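Open day talk – speaker notes

Start on time even if people are still coming in from the car park. Doors were at ten last year and we lost the first slot waiting.

Thank everyone for coming out to Prutcombe. Say where the exits are. Say that the talk is short and that the cells will be running again straight afterwards, so questions about a particular machine are best asked next door.

Slide 2. What we do. We teach pairs of arms to handle ordinary things, the kind that bend and flop. Dustero is the name of the project, Gistuswood is the site where the first cell was built. Don't go into the funding unless asked.

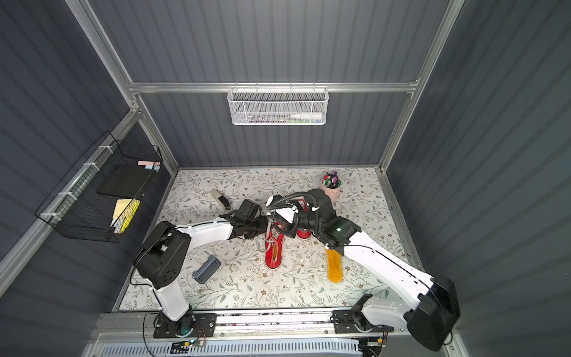
Two arms is harder than one. They share a small space and each has to keep out of the other's way. Visitors tend to ask why we don't use one bigger arm. Answer: try dressing a child with one hand. Pause here, it usually gets a laugh.

Slide 4. Numbers, quickly. 300 runs in July, 17 objects on the list, 6 people on the team. A run that goes wrong is kept and labelled as well. Don't read out the table.

Mention the school groups – 110 pupils came through at the last open day, and the Rizzi room was too small for them. This time they go round in two halves.
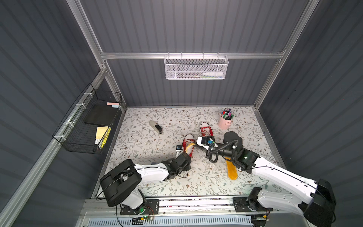
Slide 5. Soft objects. A box keeps its shape when you pick it up and canvas doesn't, so the place you grip matters a great deal. Shoes are good for explaining this to people who have never seen a gripper close up. Point to the red high-top held in the left arm's fingers, with the yellow insole poking out of the opening. Ask the front row where they would hold it. Let two or three people answer before moving on.

Slide 6. What comes next. Laces, then gloves. Keep it vague on dates.

Questions – ten minutes at most. Repeat each one for the back of the room. Then next door, coffee on the left.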